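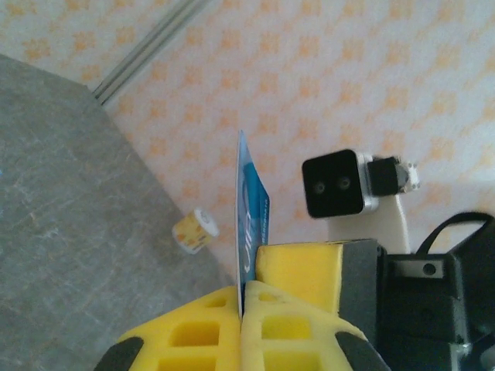
Compte rendu rédigé par Siobhán Carroll, secrétaire de séance
Département de langues et lettres, site de Prata

Réunion de rentrée, mardi, 17 h

La séance s'ouvre avec un petit retard, le temps que chacun trouve une chaise et que l'on se raconte un peu l'été (merci à nos collègues de Virkport, qui ont fait la route !).

1. Effectifs
Le cours d'initiation à la traduction compte 23 inscrits, contre 22 l'an dernier, et l'on s'en réjouit franchement. Le séminaire de poésie reste fragile ; il est maintenu au moins jusqu'en janvier.

2. Bibliothèque
Le fonds Brorcombe, soit environ 200 volumes, attend toujours son catalogage. Longue et belle discussion sur les romans nordiques, que plusieurs d'entre nous voudraient voir en libre accès. Accord de principe, à confirmer avec la conservation.

3. Mémoires de licence
On demande des consignes plus claires sur la bibliographie. Un modèle circulera avant la prochaine réunion.

4. Divers
La salle 233 est réservée pour les lectures à voix haute, ouvertes à tous, étudiants de sciences compris. La revue Skiltamach accepte encore des textes courts.

Séance levée à 18 h 40.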